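パンと食卓の道具を並べる仕事　テーブルまわりスタッフ募集のお知らせ(Urrego)

ページを開いてくださって、ありがとうございます。暮らしの道具とパンの店「Urrego」では、売場と貸しテーブルの支度を手伝ってくださる方を募集しています。少し長いお知らせになりますが、お茶でも飲みながら、のんびり読んでいただけたらうれしいです。

お店のこと

Urregoは、もともと小さなパン屋でした。焼いたパンをかごに入れて棚に置いていたら、「このかごは売り物ですか」と聞いてくださるお客さまが次々に現れまして、それなら、とかごも置くようになり、布も置くようになり、木の器やパン切り台まで増えて、今ではどちらが本業かわからないような店になっています。かごや布は「Piveck」という名前の棚にまとめてあって、常連さんの中にはパンを買わずにPiveckだけ見て帰る方もいらっしゃいます。それはそれで大歓迎です。

店の奥には「Clatance」と呼んでいる部屋があります。壁際に大きめのテーブルを据えて、布をかけ、季節ごとにパンと道具を組み合わせて見ていただくための部屋です。お教室の先生に貸し出す日もあれば、贈り物の相談をしながらお客さまと一緒に詰め合わせを作る日もあります。

今回お願いしたいのは、主にこのClatanceのテーブルまわりのお仕事です。

どんなお仕事か

朝はまず、テーブルの布を替えるところから始まります。布は淡い色のものが多く、粉が落ちても目立ちにくいかわりに、油じみはよく目立ちます。前の日の布をはずして、表裏を見て、洗うものと、はたいてもう一日使えるものに分けてください。新しい布は角を包むようにかけます。ぴんと張りすぎるとよそよそしくなるので、少しくらいしわが残っていても、そのままで大丈夫です。このあたりの加減は、何日か一緒にやっているうちに自然とそろってきます。

次にかごを出します。編んだかごは、見た目よりもずっと手のかかる道具です。目の間にパンくずが入りますし、縁の巻いてあるところは手でよく触るので、毛羽が立ってくることもあります。やわらかいブラシで目に沿って払って、固くしぼった布で拭いて、風の通るところで乾かします。中に紙を敷くか、布を敷くか、何も敷かないかは、その日に入れるパンを見て決めます。編み目に引っかかりやすい、皮のぱりっとしたパンの日は、たいてい布です。

それからパンを迎えに行きます。工房から台車で上がってくるのが午前の中ごろで、熱いうちは動かさず、網の上で落ち着くのを待ちます。丸いパンは転がりますから、かごに入れるなら下のほうに。三つ編みのように長く編んだパンは、端を持って持ち上げると真ん中から割れることがあるので、両手を下に差し入れて、そっとすくってください。初日は皆さんたいてい、おっかなびっくりです。私たちもそうでした。

午後はお客さまとお話ししながら、詰め合わせのお手伝いや、使った道具の片づけをします。お教室がある日は、席の数だけ布巾と小皿をそろえておきます。夕方には売れ残ったパンを下げて、かごを空にして、くずを払い、棚へ戻して、一日が終わります。

店頭で販売の応援に入っていただくこともありますが、レジが苦手という方は面談のときに遠慮なくおっしゃってください。得意な人が代わりますので!

詰め合わせについて

Urregoの詰め合わせには決まった型がほとんどありません。お客さまが「朝ごはんに」とおっしゃれば小さなパンを多めに、「母に」とおっしゃれば、あとで道具として使えるかごを選んで、その中に長いパンをひとつ寝かせる、というふうに、お話を伺いながら組み立てます。いちばん小さな焼き菓子は284円、かごとパンを合わせたいちばん人気の組み合わせは1484円(かごは小ぶりのものになります)で、ご近所へのちょっとした手みやげにもよく選ばれています。値段のことは一覧表がありますから、暗記の必要はありません。

包むときは、パンを傷めないことと、かごの持ち手や縁をふさがないことだけ気をつけてください。リボンの結び方は、結構、人によって違います。違うまま出しています。

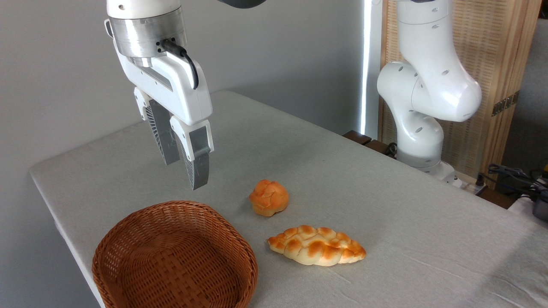
編みかごと丸パン、編みパン。淡いグレーの布をかけたテーブルで。

こんな方をお待ちしています

パンにくわしい必要はありません。むしろ「このパンは何という名前ですか」とお客さまと一緒に聞いてくださるような方だと、話が弾みます。布をたたむのが好きな方、引き出しの中をつい並べ替えてしまう方、食卓に何かひとつ置いては少し下がって眺めるのが楽しい方。そういう方には、きっと居心地のいい職場だと思います。

立ち仕事で、かごを重ねて運んだり、踏み台に乗って棚の上の段に手を伸ばしたりすることがあります。重いものは台車を使いますが、腰や膝にご心配のある方は、あらかじめお知らせください。お仕事の組み合わせを一緒に考えます。

小麦、卵、乳製品、ナッツを毎日扱います。アレルギーのある方は、かかりつけの先生とご相談のうえでお申し込みください。

年齢や経験は問いません。学生の方、子育て中の方、お仕事を一度離れてひさしぶりという方も、どうぞ。

募集の内容

職種:テーブルまわりスタッフ(パート・アルバイト)
勤務先:Urrego店内、Clatanceおよび売場
勤務日:週に三日から。曜日はご相談のうえで決めます
勤務時間:朝の部は開店の支度から昼すぎまで、午後の部は昼すぎから片づけまで。どちらか片方でも、通しでも
期間:長く続けてくださる方を歓迎します。試用期間は勤務12回分で、この間も時給は変わりません
時給:面談のときに書面でお伝えします。早朝の支度に入る日は手当がつきます
交通費:実費を支給します
服装:エプロンと帽子はお貸しします。靴は、かかとのある滑りにくいものをご用意ください。指輪と腕時計は、お仕事中ははずしていただきます
まかない:その日のパンとスープがあります。通しの日は休憩室でゆっくりどうぞ
そのほか:店内の商品は社内割引でお求めいただけます。少し編み目のゆがんだかごが、年に何度かスタッフ向けに安く出ます(これを楽しみにしている人が結構います)

秋の催しのお手伝いも募集します

9月には、Clatanceを広げて「Emesow」という小さな催しを開きます。ひとつのテーブルを一組のお客さまにお任せして、布とかごとパンを好きなように並べていただき、最後にそのまま食卓としてみんなで囲む、というものです。昨年は準備の手が足りなくて、布のアイロンがけが前の晩遅くまでかかってしまいました。今年はもう少し余裕をもって迎えたいと思っています。

Emesowの期間だけのお手伝いも歓迎です。かごの貸し出しの受付、布のアイロンがけ、パンの切り分け、小さなお子さんの見守りなど、役割はいろいろあります。応募のときに「秋だけ希望」とひとこと書き添えてください。

応募のしかた

お手紙、メール、店頭、どの方法でもかまいません。お名前とご連絡先、入れそうな曜日と時間帯、それから「家の食卓で気に入っている道具」について、短くて結構ですので書いてお送りください。お茶碗でも、しゃもじでも、いただきものの缶でも、何でも大丈夫です。上手な文章でなくてよいのです。毎回これを読むのが、私たちの何よりの楽しみになっています。

履歴書は面談の日にお持ちいただければ十分です。写真は貼らなくてもかまいません。

書類を拝見したら、お一人ずつご連絡して面談の日を決めます。面談は30分ほどいただくつもりでいたのですが、いつも話が長くなってしまうので、そのあとのご予定は少しゆったりめにしておいてください。かたい服でお越しになる必要はありません。終わりにテーブルの布を一枚、一緒にかけてみましょう。試験ではありませんから、どうぞ気楽に。

よくいただくお尋ね

パンを焼く仕事もできますか、と聞かれることがあります。工房は別に人を募っていて、今のところ空きがありません。ただ、テーブルまわりから工房へ移った人もいますので、ご興味があれば面談でお聞かせください。

髪の色については、とくに決まりはありません。長い方は帽子に収まるようにまとめていただきます。

見学だけでもできますか、というお尋ねも増えています。もちろんです。午後の早い時間が比較的落ち着いていますので、店の者にひと声かけてください。手が空いていればClatanceをご案内しますし、空いていなければ、Piveckの棚でも眺めながら少しお待ちくださいね。

採用が決まった方には、初日の前に布の畳み方を描いた紙をお渡しします。図が下手だと言われ続けているので、今年描き直しました。

受付は、ご一緒できる方が見つかるまで続けます。それではお便りを楽しみにお待ちしています。

2019年6月
Urrego　Clatance係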